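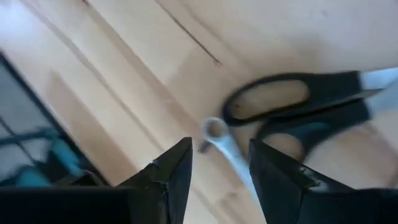
Scissors on a wooden surface, 30/05/2024

From: Daiane Pacheco
To: Skendismont local history list
Subject: Re: the fever hospital on the Torum road

Dear Odair and everyone,

What a lovely thing to find in my inbox this morning! I've been meaning to write up what I know about the old fever hospital for ages, and your question has finally pushed me into it, so please forgive me if I wander a bit.

Odair Macedo wrote:
> My grandmother always said the scarlet fever patients were
> taken out to a house on the Torum road and kept there for
> weeks. Does anyone know if it was a real hospital or only a
> farmhouse the town borrowed? She also said there were 20 beds,
> but she was small at the time and I wonder if it just looked
> that way to her.

Your grandmother had a good memory. It was a farmhouse to begin with, the old Teixeira place, and the town rented it one February when the schools had already been shut for two weeks and the doctor had run out of spare rooms to put people in. The town bought it outright later on, and from then on the minutes call it the hospital, though I gather the families never called it anything but "Teixeira's."

As for the beds, the one inventory I've seen lists 16, plus four cots in what had been the dairy – so she was right to the bed, if you count the cots, and I certainly would. There were two nurses, who lived in, and a cook who went home on Sundays. Children stayed around 8 weeks, which must have felt like forever. Parents could come as far as the fence and wave. My own great-aunt was out there with diphtheria and remembered her father holding up the dog so she could see it (she told that story every Thanksgiving, and she always had to stop in the middle).

What I don't have is anything on how it closed. The minutes skip from the sale of the stoves to a quarrel over road gravel, and the next volume is missing. The Draltelo library has a box of nurses' letters that may help, but I haven't been over there since they moved the reading room upstairs – my knees and those steps don't get along. If anybody is going that way, do ask for the box at the desk and look for anything signed from the Torum road.

And Odair, would you write down what else your grandmother said, even the little bits? What they ate, what they were allowed to bring home. I'd love to read it.

Warmly,
Daiane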